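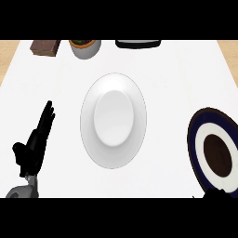

Rental unit inspection, Saderus building, second floor kitchen and dining area. Inspected Tuesday, June 16, 2026, by Elīna Ķēniņš for Vanags Property Care. Last full check was in April, and I have read those notes with some doubt, given how many boxes were ticked "fine" with no comment beside them. Houseplants get a line of their own this year: one in a round gray pot on a white table is no trouble so long as the leaves stay clear of outlets and somebody checks for leaks.

SMOKE AND CARBON MONOXIDE

Smoke alarm, hallway -- PASS. Sounded on the test button. That proves the horn works and not much else. Date on the back is still legible.

Smoke alarm, kitchen -- FAIL. Chirps. Tenant says it "only does it at night." New battery requested.

CO alarm -- PASS, but mounted behind the curtain. Move it.

ELECTRICAL

Outlets near sink -- PASS. Tripped and reset as they should.

Power strip behind fridge -- FAIL. The April notes say this was removed. Either it came back or it never left.

Vudier space heater -- NOT TESTED. Label says "tip-safe." I would like to see the manual before I believe that. Unplugged and put in the closet.

WATER

Water heater -- PASS. Relief valve pipe runs down to the pan. Pan has rust in one corner, watch it.

Under sink -- COMMENT. Mellarau leak sensor is installed, no reading on it, and the tenant has never heard it make a sound. I don't count it as protection. Shutoff valve turns, stiffly.

Plant saucers -- COMMENT. Ask tenants to empty them.

EXITS AND FLOORS

Front door -- PASS. Opens from inside without a key.

Back stairs -- FAIL. 3 treads move underfoot. The repair quote of 800 looks high to me and doesn't say whether the handrail is included. Ask again.

Window, bedroom -- PASS after some pushing. Paint is sticking.

FOLLOW-UP

Work order 879 covers the stairs and the kitchen alarm. Ilze Vanags to sign once both are done, and please go look at them first. Recheck in 9 days. Power strip to be gone by then, with the tenant's initials next to it.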